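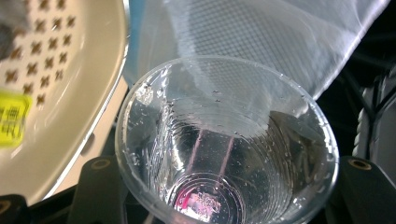 1. My employer has decided that clearing tables is a job for a machine, so I now spend half my shift teaching a machine to clear tables. Thread, because I keep getting asked about it at parties and I'm tired of doing the short version.

2. Background: I work at Nerkent, the Bretstead building. I was hired for room turnover. People have a meeting, they leave cups and snack cans and wrappers everywhere, we reset the room. There are 19 of us. In September a new line showed up on the schedule that just said "Menon."

3. Menon is the name of the table clearing project. The pitch, as given to us standing up in the break room: we record ourselves doing the work with hand grippers, the software learns from the recordings, and later an arm does the boring part while we "move up to higher value tasks."

4. I asked for one higher value task. Just one, as a sample. The guy running the slides said those were still being scoped. They are still being scoped.

5. So what do you do all day? You hold a gripper in each hand. You pick up a cup. You put the cup in the bin. You put the cup back. You do it again from the other side. My old job was to clear a table. My new job is to clear it, un-clear it, and clear it again until somebody likes the take.

6. Clear plastic cups are the worst. With your bare hands you don't think about it, you squeeze a little and your fingers sort out the rest. With the grippers you have to learn how much is too much, and what's too much is different if there are drops of water in it. I have crushed a lot of cups. The crushed ones don't get counted.

7. And that's my first real complaint. The number on the wall is 2366 recordings. The tries that got thrown out aren't on the wall. When a manager from upstairs comes through and sees 2366 he thinks he's looking at how well it's going. He's looking at how long we've been standing there.

8. I have nothing against the grippers themselves, I should say. They're decently made and you get used to them. What you don't get used to is going slow on purpose. Somebody who has cleared tables for years has quick hands, and quick hands make bad recordings, apparently. The note I get most is "slower."

9. Rutilio Tovar has been on room turnover longer than anyone in the building. He can flip a conference room while holding a conversation with you. On the grippers his takes get rejected more than mine do. Make of that what you want. I know what he makes of it.

10. He told me on Friday: "They're teaching it to work like somebody on their first day." I've been trying to argue with that ever since and I can't find the hole in it.

11. To be fair to the other side (I do try), Jess on the morning crew likes it. Her wrists hurt from the carts and there's no cart in this. She gets to stand in one place and be good at something. If you asked her to vote on Menon she'd keep it. I don't think she's wrong about her wrists.

12. But look at what we have to do to make the job simple enough. In a real room the bin is wherever the last person kicked it. On Menon the bin goes up on the table. The liner gets taped down the side so it stays put. The tray sits right in front of it and the snack can comes in from the left.

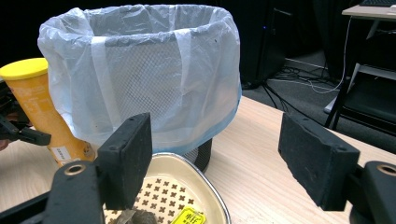
13. You tell me which conference room looks like that. I've done every room on every floor of this building and I've never once found the wastebasket up on the table with tape on its liner, waiting for me.

14. When I brought this up, the answer was that they start simple and add mess later. OK. Who adds it? We do. So there'll be a stretch where we're paid to make messes for it, and my guess is nobody upstairs will call that a higher value task either.

15. Now the part that changed for the people, which is what I wanted to get to. The rooms still have meetings in them. They still get dirty at the same speed. Every crew gives up 4 hours of somebody's time per shift to Menon, and those hours were not replaced. The people left on the floor are doing the same rooms with fewer hands. That's what automation looks like at our place so far. More work for humans.

16. I said this at the all-crew meeting and was told it's temporary. I asked when it ends. They said when the system is ready. I asked what "ready" means, as in what does it have to be able to do, on what kind of table, how many times in a row. There was some talk about milestones. I wrote down what I could and there isn't a number in my notes.

17. For comparison, they already did this once at Sinden, our other site. Different project, a machine that was supposed to restock the coffee stations. It's parked by the freight elevator with a sheet over it. The coffee stations get restocked by two people. It used to be three. Nobody got the third job back when the machine went under the sheet, and that's the bit I'd like everyone who's excited about Menon to sit with for a minute.

18. I'm not scared of an arm that can pick up a cup. Good for the arm. I'm worried about a headcount decision that gets made off a wall number and a nice clean demo table, and then I'm the one at 6 in the morning with a room full of half-eaten birthday cake, and the arm has never met cake.

19. What I'd want, if anyone from upstairs reads this:

 - put the thrown-out takes on the wall next to the good ones
 - cover the floor hours while we record
 - write down what "ready" means before it's ready
 - let Rutilio do a take at his own speed and keep it
 - pay a rate for teaching, if that's what we're doing, because my badge still says room turnover and so does my check

20. Someone in the replies is asking whether it works. I haven't seen it clear a table without us. I asked to see it and was told there'd be a demo for staff. No date yet. If they hold one I'm bringing cake.

21. Replying to a few of you at once: yes, I asked before posting. No, I don't have a video of the arm. Yes, we get breaks. And to the person who said I should be grateful to be "part of the future," I'm on again at 6, come hold the left gripper.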